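Unit 4. Pattern repeats and surface printing

A repeat is the smallest area that, copied on a grid, gives the whole print. In a half-drop, each column shifts down by half the repeat height.

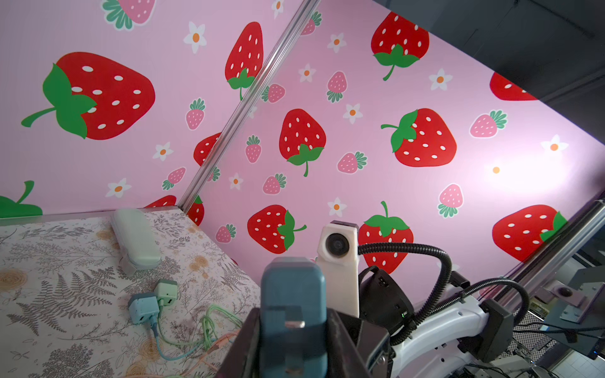

Large motifs need large repeats. On the Kurden roller, one turn prints 3,840 dots across.

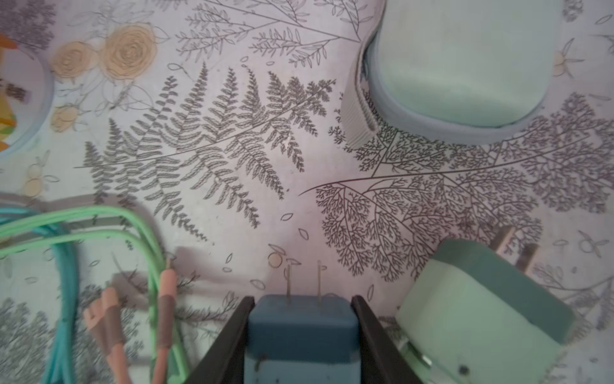 Notes by Tolera Zeleke, August

Line drawings show misregistration less than filled shapes do. Allow 49 dots of overlap where two colors meet. 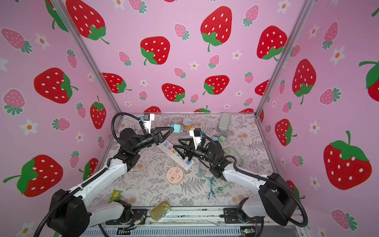
Trim before matching. Keep the selvage until the first join is checked.

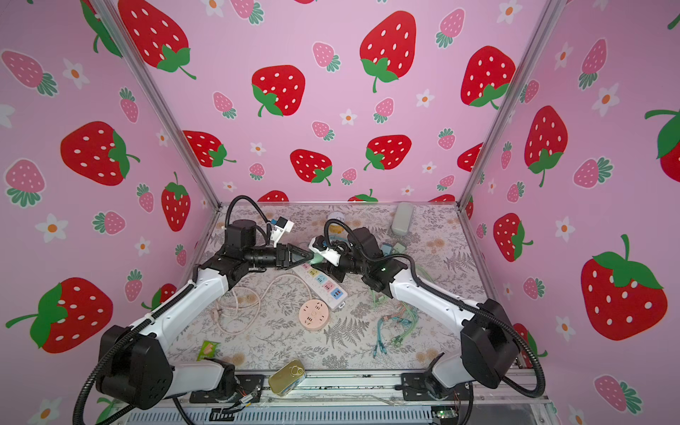 4.2 Exercise

Draft one half-drop repeat, 174 mm high. State the shift.

Contact: Gonçalo Cardoso, Udness print room | Back to top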